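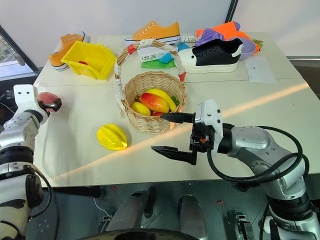
According to one reader who wrote in after our July issue, a fruit basket is what you send when you can't think of anything else. We read that out loud over coffee to the woman behind Yook, the little basket shop in Skurnura, and she laughed so hard she had to put her cup down.

"Well, they're not wrong, some baskets are like that," she said. "But you put a mango in the middle, one with a good blush on it, and let a banana curl around the back, and people smile before they've even read the card."

She has been at it for 11 years now, and she still likes a wicker basket with a tall handle best – the kind you can wrap in white, with a touch of red down near the ends.

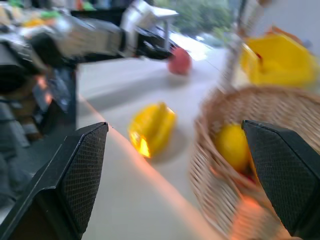 Vegetables are another matter, and she went back and forth on them for quite a while. "I love a yellow pepper, I really do, and the color is wonderful next to a lemon. But then somebody bites into it thinking it's dessert!" Last year she packed 985 baskets, and only 30 of them had peppers, all for one office party at Sulix. 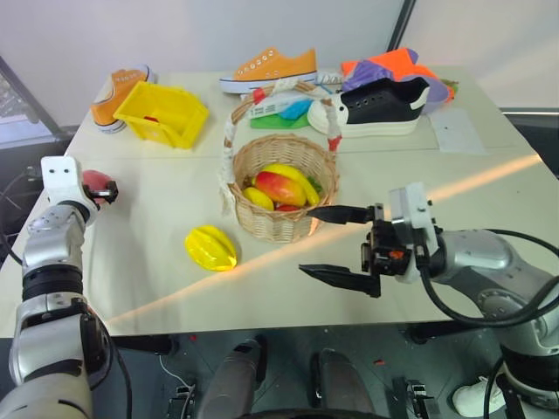

Star fruit she always leaves until the end, because the ridges bruise if anything leans on them. "It sits out on the table next to the basket until I've got everything else settled," she told us, "and then half the time I like it so much there that I don't want to move it."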